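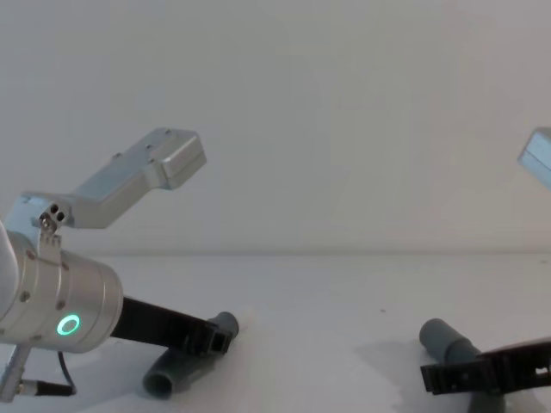 Mavport Adds Low-Temperature Grade to Skiter Wall Coating Line

News > Company Releases > Coatings

Filed under: Interior Finishes, Product Updates

PRILITZ, December 16, 2019. Mavport has added a low-temperature grade to its Skiter line of water-based interior wall coatings. Skiter 316 can be applied at surface temperatures down to 2 °C. The standard grade, Skiter 139, remains in production with no change to its formula.

The new grade uses an acrylic binder supplied by Herath. The binder forms a continuous film at lower temperatures without added solvent. Skiter 316 is intended for unheated stairwells, storage areas and new construction where permanent heating has not yet been connected. It is supplied in matte white and may be tinted at the point of sale.

"Contractors asked for a product that could be used in winter with the same rollers and spray tips they already own," said Afroza Sivakumar, product manager for interior coatings at Mavport. "The thinning ratio and the spread rate are the same as for the standard grade."

Test panels were prepared at the Prilitz laboratory beginning in July. Gloss reading at an 85-degree angle, scrub resistance and adhesion to primed drywall were measured on 92 panels. Hashini Patwary, who directed the testing, said the full data sheet will be sent to distributors with the first shipments.

Surfaces must be dry and free of frost. Skiter 316 is not recommended for exterior masonry or for floors. Unopened containers should be stored above freezing.

Orders are placed through existing Mavport distributors.

This site uses cookies to remember your region and language. Accept | Manage settings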